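Is the Whitlock supper club worth the money?

Forum: Eating Out
Thread started Thursday, May 6, 2021

marrowfat
Whitlock have opened bookings for their pitch-dark dinner in November and I'm trying to decide whether to go. It's five courses, served with the lights off, and you don't get a menu until you leave. Tickets are £208 for a table of two, drinks extra. Has anyone done one of theirs before? I like the idea but I've been stung by this sort of thing. The last one I went to had a man in a cape and a very small piece of cod.

Pan_Lid
We did their spring one, before everything shut. The food was good, better than I expected for an event. The dark part wore off for me after the second course. You spend a lot of time finding your glass. My wife loved it and would go again.

tuppence
£208 before you've had a drink. You could eat twice at Brirno for that and see what you were eating.

marrowfat
Fair point, although Brirno has been the same menu for years. I'm after something a bit different for a birthday.

oldgasring
Does it say anything about allergies? A friend went to a dark dinner run by a different lot and they asked her on the night, at the table, when the first plates were already out. With five courses and no menu I'd want it in writing weeks before.

Pan_Lid
Whitlock ask when you book. There's a form. They rang me as well to check about shellfish, so I'd say they take it seriously. The staff wear something so they can see, and they tell you where everything is on the plate, like a clock face.

quincebottom
I'm going to disagree with Pan_Lid on the food. We went to the same run, second weekend, and two of our courses were lukewarm. I think they had sold too many seats. The room was meant for 200 and I'd bet there were more than that in. The lamb was overdone and there was a cold soup that I'm fairly sure wasn't supposed to be cold. When the lights came up at the end they handed round a card telling you what you'd had, and half the table had guessed the lamb was beef.

Pan_Lid
Ours was the first night, so maybe that made a difference. The soup was cold on ours too and I took it as deliberate. It had cucumber in.

quincebottom
It may have been cucumber. It was in the dark.

tuppence
These things are all the same. Someone takes an ordinary set dinner, puts a gimmick on top and doubles the price. Last year it was dinner in a lift shaft. Before that it was the place where everything came in a test tube. If the cooking was good enough they'd leave the lights on.

hobnail_jen
I don't agree with that. I've had bad food in plenty of well-lit restaurants. A night out is partly the occasion, and people pay more than £208 for two theatre tickets and a burger. If marrowfat wants something for a birthday then the gimmick is half of what they're buying.

That said, have a look at Broso before you book. They do a listening dinner where each course is matched to a recording, and it's cheaper. You wear headphones for part of it. We went with friends and talked about it all the way home. The portions were on the small side but the bread kept coming, and there was a smoked butter I'd have happily eaten on its own.

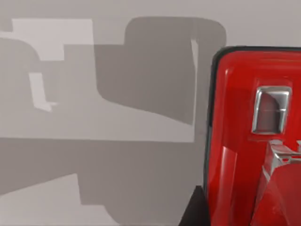
Render, red gloss and chrome

Anyway, Broso take bookings by email only and they are slow to answer. Give it a week.

marrowfat
Thanks, I hadn't heard of Broso. Do you know if you can choose your table? We'd be six and I don't want to be split up.

hobnail_jen
It was long shared tables when we went. They kept our four together without being asked. Put it in the email.

oldgasring
I went to Broso and didn't care for it. Headphones at a dinner table is a step too far for me, you can't talk to the person next to you. The fish course was very good, I'll give them that. Seaweed and brown butter. But I'd gone out to see people.

hobnail_jen
It's only two courses out of the six with headphones on. The rest of the time it's a normal dinner.

oldgasring
Two too many.

saltglaze
For six people I'd think about hiring Gronix. They come to your house and do the whole thing in your own kitchen, themed or not, as you like. We had them for my mother's seventieth and it came to £300 for the food, plus wine we bought ourselves. They did an all-orange menu for us, carrot and squash and a very good marmalade tart. They also washed up, and that alone was worth a lot to me.

tuppence
£300 for how many?

saltglaze
Six of us. That was a weekday. They charge more at weekends and there's a travel charge if you're a long way out.

quincebottom
Compare that with Whitlock. Six people there is three lots of £208, so £624, and once you add the drinks package it gets silly. We were a party of six as well and the final bill was £872 with wine and service. I still have the receipt because I was so annoyed.

marrowfat
£872! Right, that has more or less put me off. I hadn't worked out what the wine would add.

Pan_Lid
In fairness you don't have to take the package. We had a bottle of the house white between us and it was fine. They also let you out for a break in the bar halfway through, with the lights on, and you can order there at normal prices.

marrowfat
Good to know. I'll email Broso and ask Gronix for a weekend price — whoever comes back first will probably get it. My sister has gone off the dark idea anyway, she says she'd only spill things.

tuppence
Or Brirno. The pie is still good.

saltglaze
If you do go with Gronix, ask what they need from your oven. Ours was too small for their trays and they had to do the squash in two batches.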